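Tavuta Pad 2 Wireless Controller

Hi, and thanks for stopping by the page for my favorite thing in the shop. I've been selling gaming gear for a long while now, and I don't usually get this worked up about a controller, but the Tavuta Pad 2 has been living on my own couch since February and I keep finding excuses to talk about it (sorry to everyone who called to ask about a headset and got an earful).

So, what is it? It's a full-size wireless pad for PC and Android, with the sticks side by side, two extra buttons on the back, and a D-pad that I'd put up against anything I've owned. I play a lot of action RPGs and the odd fighting game, and a mushy D-pad ruins both. You press down and you get down, with no sneaky diagonal thrown in!

The sticks are magnetic, so there's no little carbon track inside to wear away. I killed the left stick on my last pad playing Gromora, where you spend half the game sprinting across marshland with your thumb jammed forward, and by the final region my poor character was drifting into the water every time I opened the map. I've put a whole second run of Gromora on the Tavuta and the sticks still settle dead center.

Battery life depends on rumble more than anything. With it turned down I get through a week of evenings. With it cranked up I'm plugging in a lot sooner, and the cable in the box is long enough to keep playing from the couch while it charges. Mine reaches, anyway, and my living room isn't tiny. 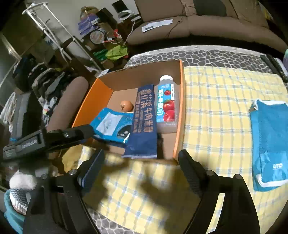

Can I use the pad wired if I don't want to bother with Bluetooth?
Plug the USB-C cable into your PC and it switches over by itself, and it charges while you play.

A few things I'd want to know before buying. The face buttons are on the loud side. I like the click, but if you play next to somebody who's trying to sleep, you may hear about it. The grips are textured all the way around, which I love, and they do pick up chip dust like you wouldn't believe. An old toothbrush sorts that out. Oh, and the triggers have a short-pull switch underneath for shooters. Leave it on long pull for racing games or you'll have no throttle control at all (ask me how I found out).

The back buttons can copy any button on the front. You hold the little one marked M, press the back button, press the one you want it to be, and you're done, no software needed. I have dodge on the left and heal on the right, and going back to a regular pad now feels like playing in mittens.

What you get:
Tavuta Pad 2 controller
USB-C cable
Wireless dongle for PC
Spare stick caps, tall and short
Quick start sheet

Colors are Jiltitz gray and Steinarsdóttir green. Yes, those are the real color names, and no, I can't pronounce the second one either. The green is darker than it looks on most monitors.

Price: $77
Weight: 10 ounces
Warranty: 2 years, handled by me, so you send it back here and I deal with the rest

Got a question about whether it'll work with your setup? Drop me a line through the contact form and tell me what you play on. I answer most messages in the evening, usually between boss attempts.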